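Foros > Automatización y robótica > Compras, presupuestos y planificación

Presupuesto para brazo en cocina de pruebas: ¿compro ya o espero a enero?

**jhosep_e**
2021-09-21

Buenas. Me llamo Jhosep Echeverri y me ha tocado preparar el presupuesto de un brazo para tareas domésticas: recoger, colocar, abrir y cerrar cosas. Hay 27 mil euros aprobados para todo, y por «todo» mi jefe entiende también lo que a mí se me haya olvidado.

Tengo dos ofertas. Dralix me vende brazo, pinza y controlador en un solo paquete, con 2 años de garantía. Hillow me vende el brazo solo, bastante más barato, y luego una lista de accesorios que parece la carta de un restaurante chino. La cámara de muñeca va aparte en los dos casos.

La encimera en la que se trabaja es esta, por si ayuda a opinar sobre alcance y carga:

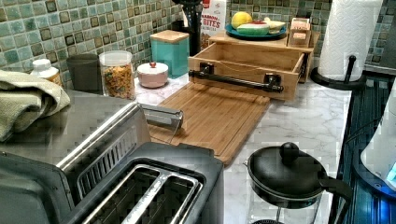 La encimera, con la tabla de bambú en el centro y el cajoncito del tirador negro detrás.

Lo que más me preocupa es el fondo. Los botes están pegados a los azulejos, y para llegar a ellos hay que pasar por encima de la tostadora o rodear la tabla. ¿Me basta con el brazo corto o me voy al largo y me despido de la mitad del margen?

**rcuadros**

El largo. Siempre el largo. He visto comprar tres brazos cortos en mi vida y los tres acabaron subidos a un taco de madera.

Sobre Hillow: pide el precio cerrado con cables, brida y fuente de alimentación. A mí me llegó un brazo precioso sin el cable de la pinza. El cable tardó 13 semanas. Durante ese tiempo tuvimos el perchero más caro de la provincia.

Rigoberto Cuadros

**vpinto**

No estoy de acuerdo con Rigoberto, y no es la primera vez. El largo pierde carga útil justo cuando está estirado, o sea, justo donde Jhosep lo necesita. Un cazo con tapa no pesa lo mismo que una caja de cereales, y si lo coges por el mango el par en la muñeca se dispara. Mira la curva de carga del fabricante y no el número gordo de la portada.

Yo iría al corto con una base desplazable. Zoubi hace unos carriles decentes y te queda dinero para una pinza en condiciones.

**rcuadros**

Un carril es un taco de madera con factura, Vasanthi.

**vpinto**

Un carril se mueve. El taco también, pero sin avisar.

**jhosep_e**

Gracias a los dos, ahora tengo el doble de dudas. El cazo entra en las pruebas, sí. La tapa tiene un pomo redondo y quieren que se levante solo la tapa. También el rollo de papel, que a mi modo de ver es lo más difícil de toda la encimera y lo han puesto en la lista como «tarea sencilla».

**szewing_lu**

Lo del papel de cocina es una trampa clásica. Cortar una hoja con una sola mano ya me cuesta a mí, y yo no tengo que pedir piezas a fábrica. Pasa esa tarea a la fase dos y finge que siempre estuvo ahí.

Antes de discutir sobre brazos, preguntaría por los dedos. Van a tener que coger el pomo de la tapa, un tirador de tubo y el azucarero rosa, que es de cerámica. Un solo juego de dedos para eso no existe, o existe y lo hace todo mal. Mete en el presupuesto al menos dos juegos y repuestos de puntas.

**abelardo_c**

Llego con la parte aburrida, que es la que os va a hundir el presupuesto: instalación, formación, seguro, repuestos y horas de integración. En el último proyecto que cerré, el 61 % del gasto no era hardware. El proveedor era Flineo, y el hardware venía muy bien de precio. Ahora entiendo por qué.

Abelardo Cárdenas, sufridor de hojas de cálculo

**rcuadros**

¿El 61 %? ¿Integrabais un brazo o construíais la casa?

**abelardo_c**

Buena parte fue rehacer el montaje porque la muñeca chocaba con el mobiliario. Eso no lo pone ninguna ficha técnica. Te dan el alcance como una esfera perfecta, y en las cocinas las esferas perfectas caben regular.

**jhosep_e**

Pues de eso va mi siguiente pregunta. Adjunto lo que se ve desde la muñeca.

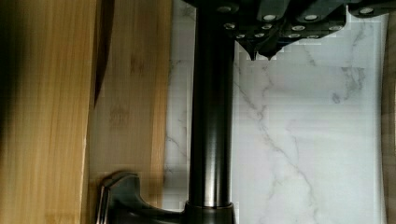 La partida que no sé calcular es la de la pinza y su soporte. Dralix incluye una estándar y cobra la estrecha como extra; Hillow ni siquiera me ha respondido. Quiero saber cuánto volumen me puedo permitir alrededor de los dedos antes de firmar nada. Entre la madera de la izquierda y el mármol de detrás, con ese poste metálico oscuro plantado en medio y la palanca curva saliendo de la base, no me imagino entrando con una muñeca más gorda. ¿Alguien ha pagado el extra de la estrecha? ¿Compensa?

**szewing_lu**

Yo lo pagué y lo volvería a pagar, refunfuñando. Fíjate en que las puntas son finas, pero todo lo que va por encima ocupa del poste hasta el borde derecho. Ese bloque es el que se lleva los golpes. Pide el plano con cotas del conjunto montado, cámara incluida, y recorta la silueta en cartón pluma. La paseas por la encimera con la mano. Coste: una tarde y tu reputación.

**vpinto**

Lo del cartón pluma lo secundo. Y añado los tornillos: en ese conjunto hay unos cuantos. Pregunta qué hay que desmontar para cambiar una punta. Si son cinco minutos, bien. Si hay que recalibrar la cámara cada vez, multiplica por las veces que se va a romper y se te pasan las ganas de ahorrar.

**rcuadros**

Por una vez, lo que dice Vasanthi. Que conste que sigo con el brazo largo.

**abelardo_c**

Y no compres antes de enero si puedes evitarlo. Reserva con señal, pide que te congelen el precio y gasta este año solo en la maqueta y en la mesa de montaje. Si luego cambian las tareas – y cambian –, no te comes el paquete entero.

**vpinto**

Discrepo. Con los plazos que hay ahora, esperar a enero es tener el brazo en verano. Yo pediría ya el brazo y dejaría pinza y dedos para el año que viene.

**jhosep_e**

Resumen de lo que voy a llevar a la reunión: paquete Dralix con pinza estrecha, dos juegos de dedos, partida aparte para integración y el papel de cocina a la fase dos. El carril de Zoubi lo pido como opcional, a ver si cuela. El alcance lo decido después de hacer el ridículo con el cartón pluma.

**rcuadros**

Mide también el taco de madera, por si acaso.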